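Home | Topics | Kitchen & Table | Ask | Log in
Print this page | E-mail this page

Clearing plates and bowls without chipping the rims

I have a pale blue plate and a yellow bowl that get used every day on a white table. 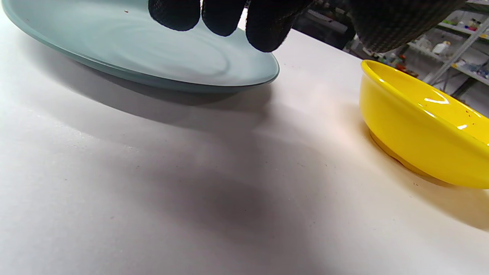 Vernon Lévesque
Are you stacking them together when you clear? Mixed stacks are what did it for mine. A bowl sitting on a plate slides when you turn, and the rim takes the knock.

Yes, I have been putting the bowl on the plate and carrying both to the sink. The rest of the set is from Dresdale and I already have two chips. Should I carry things one at a time, or is there a safe way to stack?
– Ouellet40

Vinzenz Grabner
Stack like with like. Plates go with plates, bowls with bowls. Scrape off the crumbs first, even small ones, so the plates sit flat on each other. Put a folded dish towel in the bottom of the sink before anything goes in – most of my chips came from the sink and not from the table. Thin fabric gloves are fine if they fit snugly. Loose ones catch on the edge. With a wide, shallow plate, slide it a little past the table edge and get your fingers under it before lifting.

zirkano_500
just get a tray. I paid 700 for a nice set and never carry it by hand

Last updated: 12 August 2024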